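How to Fix a Wobbly Table (and Which Tricks to Skip)

Filed under: Repairs, Furniture
Posted May 16, 2023

Most advice on wobbly tables starts with a folded napkin and ends with a product link. I have tried the napkin. I have also tried several of the products, and I'd like to save you the money.

A wobble has one of two causes. Either a leg is loose, or the four feet don't sit on the same plane as the floor. The fixes have almost nothing in common, so work out which one you've got before you buy anything. Plenty of guides skip this step, and I suspect the ones selling leg levelers skip it on purpose.

What you need

A flat screwdriver and a Phillips
The hex key that fits your table, if it has bolts
Wood glue and a few round toothpicks
Medium sandpaper
Felt pads, the plain kind
A straight board at least as long as the table

Step 1. Rule out the floor

Move the table. Turn it a quarter of the way around and push on the corners. Then drag it to a different part of the room and push again. If the wobble goes away in the new spot, the floor is the problem and the table is fine. Lay the board on the floor where the table used to stand and look for daylight under it.

Old houses have dips. So do new ones, whatever the builder tells you. Floating floors are the worst for this, as they can give a little underfoot and spring back, and then you'll swear the table was steady yesterday.

If it's the floor, try turning the table before you do anything else. A square table has four possible positions and one of them is often good enough. People don't like this advice because it costs nothing.

Step 2. Check the joints

Clear the top and get a second person to help you turn the table upside down on a blanket. Take hold of each leg near the foot and try to move it. A sound leg doesn't move at all. A loose one clicks, or shifts where it meets the frame.

For bolted legs, back every bolt off a turn, set the leg square, and tighten them a little at a time, going from leg to leg. Don't crank one down all the way and move on. That pulls the frame crooked, and it's how a lot of flat-pack tables get their wobble in the first place.

Chelsea Kershaw wrote to me in February to say she had tightened her desk four times and it kept coming loose. That usually means a stripped hole. Take the screw out, dip two or three toothpicks in wood glue, push them into the hole, snap them off flush, and let it dry overnight. Then drive the screw back in by hand. She did it and the desk has held so far. I'd want to see it after a year before I called it fixed.

This won't work on a machine bolt in a metal insert. If the insert spins, it has to come out and be glued back in or replaced.

Step 3. Deal with a short leg

Only now should you think about the feet. Set the table on the flattest floor you have and find the pair of legs it rocks on. Those are the long ones. The short one is whichever of the other two lifts when you push.

Add to the short leg. Don't cut the long ones. I know a man with a coffee table that used to be a dining table. Felt pads can be stacked two deep, and past that they slide sideways and peel off. If you need more height, cut a thin disk of wood, glue it to the foot, and sand it until the table sits still.

About those gadgets

The Zitdale self-adjusting feet cost me $18 for a set of four. They settled nicely on the first day and sank on the ninth, when I leaned on the table to change a light bulb, which I shouldn't have been doing anyway. The package says each foot holds 60 pounds. Maybe it does if the load never moves.

The Likska rubber wedges are better, mostly because they're just wedges. A bag of 50 is more than any household needs. They're clear, so they don't look too bad, but they do pick up hair.

I haven't tried the stick-on putty. Jahangir Sivakumar swears by it and has offered to send me some. He also swore by the self-adjusting feet.

When to stop

If the leg is cracked along the grain near the joint, tightening will make it worse. Glue and clamp it if the crack is clean. If it's an old break that somebody has already glued, take it to a person who repairs furniture -- and get the price before you leave it there.

Glass tops are a separate matter. Take the glass off before you work on the base, every time.

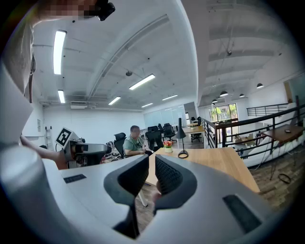
Heather Dunstan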